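Home | News | Visits | Contact
Print this page | E-mail this page

Visit to the Morville Handling Laboratory

In March, members of the Brotby section were received at Morville to study the upkeep of one tabletop handling cell. 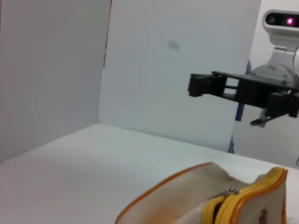
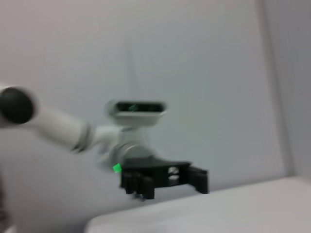
Sajib Sikder presented the maintenance log, which stood at 1079 entries. Finger bolts are checked every 145 cycles, and the wrist camera is realigned after any change of fingers. A full inspection takes about 3 hours.

Comments (2)

Ruddock: Are the bolts replaced or only retightened?

Kodow office: Retightened. They are replaced at the full inspection.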